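Courses > Everyday Design and Its History > Handouts > Session 8

8 min read

Session 8: The shape of the table

Notes by Aurelia Zamfir. Please read before the seminar, or at least on the stairs up to it.

Last session we finished with beds, and several of you asked why furniture history spends so long on things people lie on and so little on things people argue across. A fair complaint. Tables get a session of their own, and the question for it is a simple one: why are some of them round?

1. Rank

A long table has ends, and an end is an invitation to sit there and be in charge. In the great medieval households the lord sat at the high table, often on a raised floor, facing everyone else, with the salt near him and the draught near you. The trestles below were boards on supports, cleared away after the meal so that people could sleep where they had eaten. 'Board' survives in 'board and lodging' and, less comfortably, in 'board of directors'.

Arthur's table is the famous exception. The poet Wace, writing in the twelfth century, says it was made round so that none of the barons could claim a better place than the others. Note that the king still owned the table. The painted one hanging in Winchester is medieval, though several centuries too late for any Arthur, and it has the king's portrait on it with his place clearly marked. Equality had its limits even among carpenters.

For discussion: does a round table remove rank, or does it only hide it? Think about who sits facing the door, who sits next to whom, and who gets up to fetch the water.

2. Geometry

Here we need a little arithmetic. I'm sorry. A rectangle can be pushed against a wall, lined up with another rectangle and made longer by adding a bit in the middle. A circle can do none of this with any grace. Add a leaf to a round table and you have an oval, and the moment you have an oval you have two ends again, and Uncle is sitting at one of them.

What the circle does offer is an even distance to the centre. For a small group that is a great comfort, as everyone can reach the bread. As the table grows, the middle drifts out of reach, and you must fill it with flowers or a turning tray. Petrică Pană's essay in the reader calls the centre of a large round table 'the only truly unoccupied land in Europe', and then goes on for 20 pages. Read the first six.

3. Making

A round top wastes wood. You glue up a square and throw away the corners, and if you are a sensible workshop you turn the corners into stools or kindling. Edges are harder too – a straight edge can be planed in long strokes, while a curved one keeps running across the grain and tearing. This is one reason round tables tended to cost more, and one reason people who had them liked to be seen having them.

Then there is the leg question. Four legs at the corners will do for a table with corners. Under a round top they get in the way of knees, so makers often turned to a single central column with spreading feet. Anyone who has leaned hard on the rim of a light one will know the drawback.

4. Standing and leaning
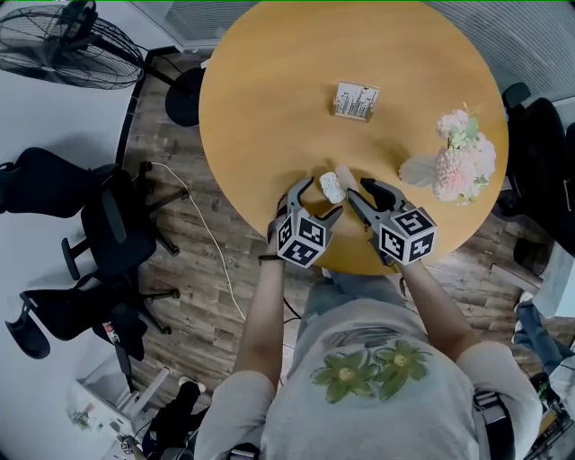

Most writing about tables assumes that everybody at them is sitting down, which tells you how much housework the writers did. A table is also a bench, a counter and a place to put both hands. Seen from overhead, a round wooden top with someone standing at its near edge makes the point nicely: the person in the flowered T-shirt has picked a spot on the rim, and that spot is now the front. Walk a quarter of the way round and the front comes with you. A desk would never allow it. Pastry cooks and dressmakers have mostly preferred straight edges, all the same, and your task is to say why.

5. Case study: the Beltunholm set

The Beltunholm catalogue lists a dining set by the firm of Corell as item 2842. The table is round and the chairs are not all the same height. The seller's note blames a later repair. Virno, in the second article in the reader, thinks it was deliberate and that the family wanted a head of the table by other means. Nishad disagrees with Virno in a footnote longer than my kitchen.

Written work

2000 words on one table you know well. Draw its outline, mark where each person usually sits, and explain how that came about. Ask them if you can – expect denials. References in the usual style, and please, no Arthur.

Due before the March break. Bring a tape measure to Session 9.

3 comments | 8 shares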